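Rulodberg Hand-Held Gripper Kit
Product page and buying notes
Written by Minttu Kemppainen, updated 26 Aug 2024

Price: $483 per kit
In the box: gripper, one pair of ribbed finger pads, hex key, carry bag
Ships from: Pesenwood warehouse
Spare pads: $28 a pair

Hi! I look after the gripper range here, and I answer most of the "so what should I budget?" emails, so I thought I'd put my usual reply on the page where people can find it before they order.

The kit is for teams who want to record people doing everyday handling jobs by hand and train an arm on it later. You hold the gripper, you do the job, you go on to the next one. If you already own an arm, great, but you don't need one to get started, and I'd really hold off on buying one until you know what your tasks look like. I've talked more than one customer out of a bigger order this way (my boss loves me).

What to budget for

The kit price is the easy part. Pads are the thing people forget. The ribs do wear down, faster if you handle a lot of cardboard, and I'd put two spare pairs on the first order. You swap them yourself with the hex key. It takes a few minutes the first time and a lot less after that.

Then there's storage for your recordings. Get more than you think. We sell the Briradel drive for $181 and it's fine, but any decent fast drive will do the job - I won't be offended if you already have one in a drawer.

After that it's mostly people's time. A first project with one kit, spares, a drive and a bit of paid help for the recording usually lands at almost $2,000. If somebody quotes you a lot less, ask them what they've left out.

Props and a place to work

Please don't spend money on special objects! A dining table and whatever is in the bathroom cabinet will take you a long way. Pump bottles, a mug, a drink bottle, boxes that stand up tall, a flat little packet or two. You want a mix of heights and shapes, and you want some things that are awkward to get hold of.

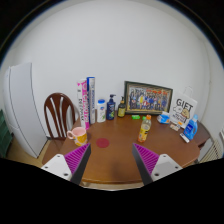 Ajith D'Souza: I'd add one thing on props, which is to buy doubles of anything that can run out or get crushed. We started with one of each and by the second week the boxes had gone soft and didn't match our early recordings anymore. Also, order the second kit sooner than you think. Sharing one between two people cost us more in waiting than the kit would have.

Fair point on the doubles, and I've now added that to my own checklist. On the second kit I'm a bit more careful. If you have two people who will both be recording most days, yes, get two. If the second person is only there to reset the table and write up notes, one kit and extra pads will do you fine for a good while.

One kit or the team pack?

The team pack is two kits in one case with four pairs of spare pads. It suits groups who already know their tasks. For a first try I'd go with the single, run it until you've found out what annoys you, and then call me. We'll take the single back in part exchange within the first year as long as the mounts aren't cracked.

Does it work with the Kurup arm?

Yes, with the Kurup adapter plate, sold separately. Same fingers, same pads, so what you recorded by hand carries over to the same gripper shape on the arm. Check which wrist version you have before you order, please - the older one takes a different bolt pattern and we get a lot of returns over it.

Delivery and lead times

Single kits normally leave Pesenwood within a week. Team packs are made to order and the next batch is due in October. If you're spending from a grant and need an invoice dated before a deadline, put that in the order notes and I'll sort it out with accounts.

Quotes for schools and labs: use the quote form and pick "education" from the list. Uyên Bạch handles those and she's quicker than I am.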